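3. 데이터 수집

시뮬레이션 환경은 Wandora를 사용하였다. 처음에는 실제 주방에서 시연을 모을 계획이었으나, 물체를 매번 원위치로 돌려놓는 데 시간이 너무 많이 걸려 2주 차에 방침을 바꾸었다. 과제는 식탁 위의 물체 하나를 집어 지정된 위치로 옮기는 것으로 정하였고, 조작자는 팀원들이 교대로 맡았다.

시연 한 건은 초기화, 지시문 표시, 조작, 저장의 순서로 진행된다. 초기화할 때마다 물체의 위치와 시점을 무작위로 바꾸었다. 가구의 종류와 벽, 바닥 색은 같은 방 안에서는 고정하였다. 방은 모두 6개를 만들었다.
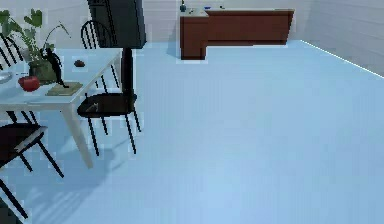

목표 수량은 시연 500건이었다. 저장 형식은 Purkness 로더에 맞추었으며, 관측 영상과 관절 각도, 그리퍼 개폐 값을 같은 시간축으로 기록하였다. 초반에는 영상이 관절 값보다 한 박자 늦게 저장되는 문제가 있었다. 버퍼를 비우는 시점을 수정한 뒤 해당 기간의 시연은 모두 버리고 다시 수집하였다.

3.1 제외 기준

수집한 시연은 팀원 두 명이 각각 재생해 보고 판정하였다. 물체를 떨어뜨린 경우, 지시문과 다른 물체를 집은 경우, 조작 도중 오래 멈춘 경우는 제외하였다. 이 기준으로 빠진 시연은 91건이고, 부족한 만큼 추가로 수집하여 500건을 채웠다. 두 사람의 판정이 갈린 것은 대부분 멈춤 시간에 관한 것이어서 중간에 기준을 초 단위로 다시 적었다.

3.2 남은 문제

조작자에 따라 접근 방향이 다르다. 한 명은 거의 항상 위에서 내려가고 다른 한 명은 옆에서 들어가는데, 두 방식을 섞어 학습시키면 물체 앞에서 팔이 머뭇거리는 동작이 나왔다. 조작자 번호를 입력에 넣는 방법을 시험 중이며 결과는 4장에 정리한다. 납작한 물체의 시연이 적은 점도 해결하지 못하였다. 10월에 추가 수집을 할 때는 물체별 할당량을 먼저 정해 두고 시작할 예정이다.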